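**Grutia meeting interpretation set, by Turunen**
Page updated 4th August

The Grutia is a portable set for official visits and bilateral talks where the two sides don't speak the same language. It is made for places with no fixed interpreter booth: a town hall, a hotel lounge, a residence, the back room of an airport. We sell it and rent it from our office in Maredness.

Most of our customers are protocol departments, embassies and city governments with a partner city abroad. The set is also used by church offices when they receive foreign guests. It is a small system. For a big assembly with many languages you need a different one, and we can advise you about the Furis line for this purpose.

## What is in the set

The set comes in two hard cases with wheels. One case has the base unit, the interpreter desk and the cables. The other has the receivers, the headphones and the charging tray.

- Base unit with recording output
- Interpreter desk with a mute key and a separate cough key
- Table microphones with a long neck and a heavy foot
- Receivers with neck cord
- Light headphones, washable ear pads
- Charging tray
- Power adapters for North America, Europe and the United Kingdom
- Printed guide in English, French, Russian and Italian
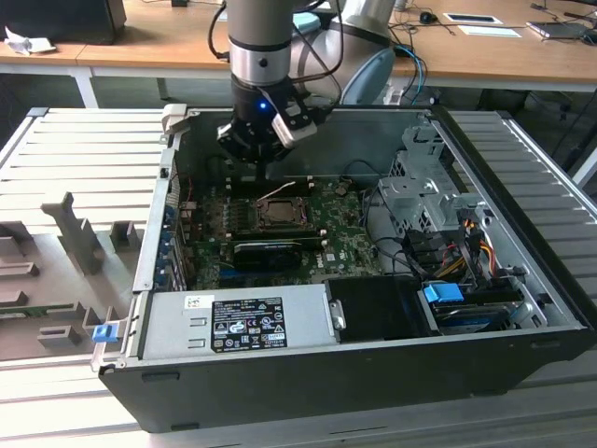
Each receiver weighs 213 grams with the battery inside. This is a bit heavier than the previous model, and a few customers have told us that they feel it after a long dinner. The battery is bigger, and it will last for a full day of talks if it was charged during the night.

## Sound and range

The radio link works up to about 100 meters in an open hall. Through old stone walls it will be much less. If the delegation will walk from one room to another, please test the way before the guests arrive, with the doors closed as they will be on the day.

The sound is encrypted between the base unit and the receivers. The key is made new each time the base unit is switched on. For this reason, a receiver that was not in the room at the start must be placed in the tray for a moment before it can hear anything.

There is no internet connection in the Grutia and no wireless network. Settings are changed with the buttons on the front, or with a USB cable and the Turunen desk program. The program runs on an ordinary Windows computer and is needed only if you want to rename the channels or save the recording in separate files.

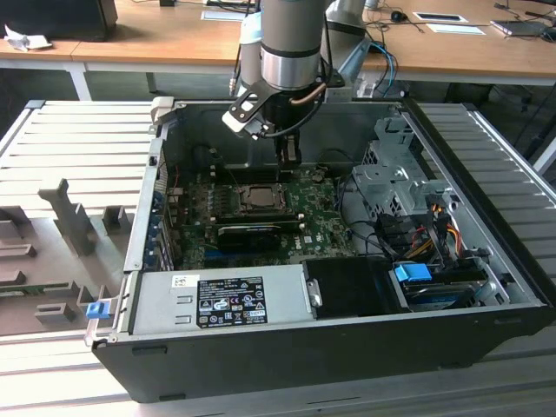 *Desktop tower with the side panel removed and a Dell motherboard inside.*

## Two ways of working

In simultaneous mode the interpreter speaks at the same time as the guest, and every listener chooses the channel. In consecutive mode the guest's microphone becomes silent when the interpreter presses the talk key. Many ministers prefer the second mode for a first meeting, because it gives them time to think about the answer. You can change the mode in the middle of a meeting, and the listeners will hear a very short click.

When press is present for the opening words, use the "Press" output at the back of the base unit. It carries the floor sound only. It can be closed with a switch before the private part of the talks begins. A red light shows that the output is open. Please give one person of your team the duty to look at this light.

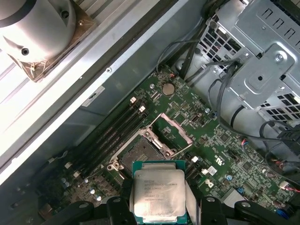 ## Rental

Rental is counted by the day, and the days of transport are free. July and the first weeks of fall are usually busy, so please write early if you know your dates. If the visit is moved, we move the reservation with it at no cost, as long as the set hasn't left our office.

A technician can come with the set. We ask you to send the name for accreditation in good time, and also the rules of the building about radio equipment. Some residences demand the list of frequencies in advance. We have this list ready as a signed document.

## Before you order

Tell us how many persons will sit at the table, how many will listen from the second row, and which languages are spoken. Tell us also if the interpreters bring their own headsets. The desk has the small round plug, and the older large plug needs an adapter which we can put in the case.

Spare ear pads, neck cords and batteries are kept in stock. Parts for the previous model are still available, but not the charging tray.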